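### 4.2 Where the pens go

We had planned to say very little about stationery. The study was about how people in shared offices decide which objects belong to everyone, and we expected the interesting fights to be over chairs, milk and the thermostat. Then the diaries came back. Of the 255 entries that described an object going missing, more concerned pens than anything with a plug on it.

The Trastard office is the clearest case. It had a central supply cupboard, unlocked, restocked every August, and by most accounts never short of anything. Staff there still kept private reserves in drawers, coat pockets and, in one memorable entry, a boot. When asked why, they told us the cupboard was "for running out," a condition they had arranged never to be in. The cupboard was full because everyone was hoarding, and everyone was hoarding in case the cupboard was empty. Economists have a name for this sort of thing. The office manager had several.

Mosetti took the opposite line and put open holders on the shared tables, with no cupboard at all. Pens moved freely there, mostly in one direction. What interested us was that people who would not dream of taking a stapler took pens without noticing, and reported the theft of their own pens with real heat, sometimes in the same entry. We coded these as "asymmetric" (the coders' first choice of label did not survive review).

Holders with more than one section did something we had not predicted. At both sites, respondents treated a divider as a kind of property line. One side became "ours" and the other "whoever's," although no sign or rule said so, and no two respondents agreed on which side was which. The plain desk organizer, of the sort in Figure 5, carries no instructions on the matter.

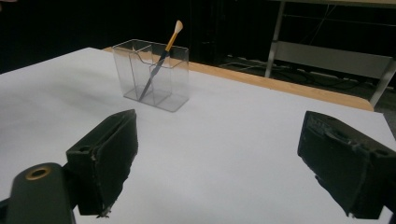
**Figure 5.** A clear desk holder with an internal divider.

Asked to explain the rule, respondents were confident and brief. Eighteen of them said it was obvious. A few added that new hires sometimes got it wrong and had to be looked at until they stopped — a method of training that Hjaltadóttir, the third site, appears to use for most things.

We don't want to build too much on this. The holders were bought in one batch at Mosetti and inherited at Trastard, so we can't separate the effect of the divider from the effect of having been there forever. The Colier site, which went paperless, has been left out of this part of the analysis. Its diaries contain no missing pens and a great deal about phone chargers, which we take up in Section 4.3.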